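Thursday, August 2, 2018

The sorting day

Home late, feet killing me, but I want to get this down before I lose it. I spent most of today at Hebden watching a robot arm try to tidy up, and I have opinions!

Freya Marsden got me in. She's been on the Curketo project since April and she's been telling me all summer that tidying is the hard part. Not welding, not stacking boxes, just picking up the junk off a surface and putting it where it goes. I said my kids can't do that either. She said my kids could if they felt like it (fair).

So the job is about as plain as it gets. Stuff sits in a red tray, and the arm has to pick out what it's asked for and leave the rest alone. I do this every night of my life with the living room rug. Carol Inskip was running the morning session and she let me stand close enough to see in. I liked the tiger best, a little plush one tucked right into the corner. Roy Yeoman is the pessimist of the group and says soft things in corners will be beating these machines for another 16 years. He wants hard round stuff in the middle, please and thank you.
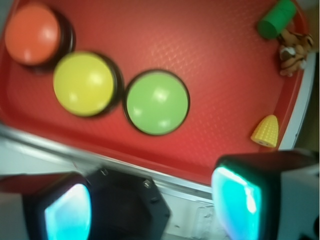 What I think about chores now

I went in picturing a thing that would fold my towels by Christmas. I came out thinking laundry is miles off, but putting toys away might be closer than I'd guessed. The big round buttons have a nice fat shape, and they're orange and yellow and a sort of lime green, so at least there's no mixing them up. The toy corn is another story, all bumpy and narrower at one end. I'd grab it without a thought. Carol says you have to think about which way it's pointing, and then I couldn't stop thinking about it, all through lunch.

Lorraine Staniforth asked me what I'd pay for one at home. I said $920 and she laughed so hard she had to put her coffee down. Okay, so more than that!

Her real point was about the shop floor. At the Birkdale place where she used to work, they had people picking mixed parts out of bins for 4 hours at a stretch, and she thinks that's where this goes first, long before anybody's playroom. I can see it. A bin of parts doesn't have a dog walking through it.

Drove home, stepped on a plastic dinosaur in the hall, put it in the basket myself. Need to call Freya about Saturday and return her umbrella.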